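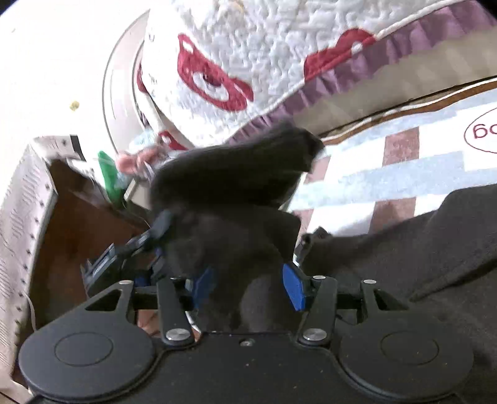 Dolldale Robotics Club: The Laundry Project
Gallery and notes, posted 30/03/2023 by Rowena Tiongson

I should say up front that I voted against this one. When the club sat down in September to pick a project for the year, my choice was a line follower with a decent sensor array, something we could finish and enter. The laundry people won. So the project is called Ikau, it picks up clothes, and I was given the gallery page, I suspect to keep me busy.

The idea sounds simple when Genalyn tells it. A person holds a gripper by hand and does ordinary tidying with it, picking things up off a bed and putting them somewhere else. The camera rides along and records. Later on, a program is supposed to learn from the recordings how to do the same thing with an arm. I have doubts about the "later on" part, and I'll get to those. We work with whatever the members have at home, on real beds with real blankets, which I admit is more interesting than the gray test table at school.

The gripper
Black fingers with blue pads on the inner faces, worked through a pair of linkage arms. Nestor Ocampo did most of the assembly from an Ikico kit and will talk about pivots for as long as you let him. The silver caps you see all over it are the pivots.

My complaint is the weight. After a long session your wrist knows all about it, and I noticed people's picks getting sloppier toward the end of the afternoon. If the program learns from tired wrists, I'd like to know what it learns.

Dark cloth on a bed
One charcoal piece of fabric pinched between the pads, with the upper part bulging over and the rest hanging down toward the base. I-hsuan Liu likes this kind of pick best because the cloth bunches up nicely and gives the pads something to bite. I like it least. Dark cloth, black gripper, more dark cloth lying right next to it. If I have trouble telling from the video where one ends and the next begins, I'm not sure why we expect a program to manage it.

Shaohua Zeng says contrast is a training problem. Maybe so. I would have started with white socks.

The cushion
White quilting, red embroidery, a mauve-pink ruffle around the edge. It stayed on the bed on purpose. We had a real argument over this. One side wanted a clean blanket with a single garment on it, so we'd know what we were measuring. The other side said no bedroom has ever looked like that. The other side won, and for once I was on it.

Ruffles are a pain, though. The fingers are happy to grab one if you come in low, and then you have a cushion in the gripper and a garment still on the bed. We keep those recordings and mark them as misses. I had to push for that. There was a feeling in the group that a miss was embarrassing and should be deleted, and I said if we only keep the good ones we'll have a very proud robot that can't do anything.

The basket
White, textured, with a patterned woven rim, and plenty going on inside it already: green, pink, light blue, a little tag sticking out. Dropping a garment in a basket is the part of the job everybody assumes is easy. It is easy for a person. You let go and gravity does the rest. But the rim catches sleeves, and a garment that is half in and half out counts as what? We spent most of one meeting on that and ended up with Genalyn's rule: if it would fall out when you carried the basket down the hall, it's a miss. I think that rule is too generous, and I said so, and it's in the minutes.

Numbers, for those who like them
The log stands at 3,362 recorded picks. Genalyn Cruzado reads that number out at the start of every meeting as if it were a grade. I'd feel better about it if they came from more places. They come from 9 bedrooms, and 2 of those belong to the same family, with the same brand of blanket in both. A shirt is a shirt, I'm told. I'm also told the program will "generalize." I have asked for a definition I could test and I'm still waiting.

To be fair, Shaohua did run a small trial on the school arm. Of 16 tries with a T-shirt on the test table, it got hold of the shirt more often than I had predicted – I'd written my guess on the whiteboard, so there was no getting out of it. It then let go of the shirt in the wrong place nearly every time. The group clapped. I clapped too, a bit, for the grabbing half.

What we still can't do
Folding. Please stop asking about folding. Anything inside out. Anything with a hood. Two garments lying on top of each other, where the gripper comes up with both and looks pleased with itself. Bed sheets are off the list completely after Nestor tried one and had to be unwrapped.

The Wubshet show
We have a table at the Wubshet student show, and the plan is a live demo with the arm, a basket and a pile of clothes. I've asked that we also bring the hand-held gripper and let visitors try it, for two reasons. It will work even if the arm sulks, and I think people should feel for themselves how much deciding goes into picking up one shirt. You look for the fold, you come in from the side, you change your mind. I never thought about any of that before I had to label it.

I've also asked for a sign listing the misses next to the successes. That one is still being discussed.

If you want to help
We need more bedrooms, and messier ones. Light-colored blankets are welcome, patterns are better, and please don't clean up for us. A session takes an afternoon, you or one of us holds the gripper, and your clothes go back where we found them. Anything private gets put away before we start recording. See I-hsuan after club for the sign-up sheet.

If you own a line follower that needs a friend, see me.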